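Clundard Swap Table: your questions answered

What is it?
A big table of useful household bits that somebody has spare and somebody else could use! Jolanta Kurek started it in August and we've now had 14 goes at it.

What can I bring?
Washing stuff, chargers, sports gear, boxes, tins, anything clean and small enough to carry in under one arm.
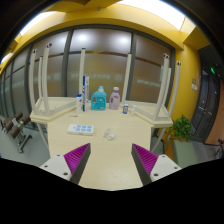 Bottles are by far our favourite thing, so please do bring them, even if you've used a bit. Tall things live along the back, which is how the turquoise detergent and the lilac one ended up as neighbours, with the small stuff spread out in front where you can get at it. Lids on tight, please!

Can I bring a charger?
Yes, yes, yes! Bundle the cable up and keep it with its block.
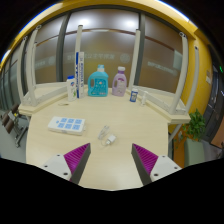 If you know what it fits, pop a note on it. Donnie MacBrayne loves matching up leads and has a drawer at home for the oddities.

Do I have to bring something to take something?
Nope. Come empty-handed if you like. We only ask that you stick to 2 things on your first visit, so there's a good choice for whoever comes next.

Is sports stuff really wanted?
Oh, it goes so fast. Shuttlecocks, especially.
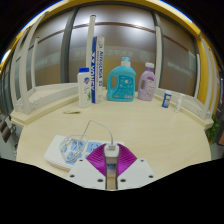 Rackets too, and trainers if they've got some life left in them. Big kit is better on the MacLeish noticeboard, where you can pin up a card with your number.

What happens to the leftovers?
They go back in the cupboard for next time.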